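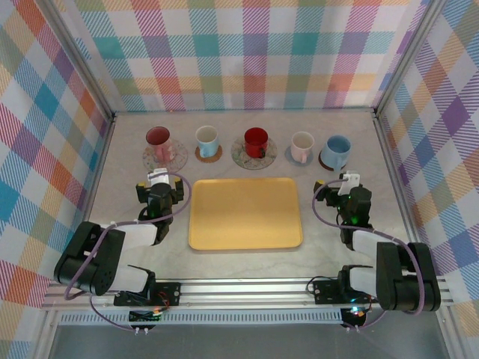

## Wanted: a tea table person, Tuesdays and the odd Saturday

Hi, I'm Mirjam Hollenstein, and I run the tea table at Drallell, our little secondhand and tea place in Brisumham. I need another pair of hands to look after it with me, starting in October.

The job is mostly mugs. I own far too many (I stopped buying them for a while, then I went to an estate sale) and hardly any of them match, which is how I like it! Pink next to light blue, a deep red one in the middle, a pale pink, another blue at the end. Each one gets something round under it, and those don't match either - a couple of big speckled ones, a few small plain ones. People come in and pick their mug by color, and they get quite attached. If you're the sort of person who'd want to straighten all that out into a matching set, we may drive each other nuts.

What you'd be doing:

- Laying the mugs out in a row along the back before we open at 11, handles toward the guests
- Keeping the yellow piece in front of them clear until there's an order to put on it
- Pouring, chatting, clearing, washing up by hand (no dishwasher, sorry)
- Swapping out anything chipped and telling me which one it was
- Helping me sort the boxes that come over from Baumgartner, usually a jumble of saucers and coasters wrapped in old newspaper

Shifts are 3 hours, and the pay is $20 an hour. Tuesday is the one I really can't cover by myself. You'd get your own mug too, and yes, you can choose it from the shelf before it goes out.

You don't need cafe experience. I'd much sooner have somebody who's careful with their hands and doesn't mind a slow hour. You do need to be okay with plaid, because I love it and I'm not going to stop. You should also be able to carry a box of crockery up one flight of stairs - they get heavy.

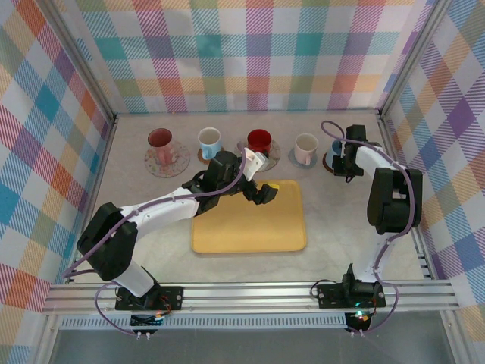 *Five along the back, yellow in front*

A word on the busy stretch: every fall we do the Clollomo weekend, when the whole street opens late and we get a crowd. Everybody helps, the shifts run longer, and I pay an extra $11 per shift and feed you.

To apply, drop a note through the door or ask for me at the counter any afternoon. Skip the formal resume. Tell me when you're free, where you've worked if you've worked anywhere, and which of the mugs you'd pick for yourself. I'll ask you in for a cup and a trial hour, which is paid like any other.

Mirjam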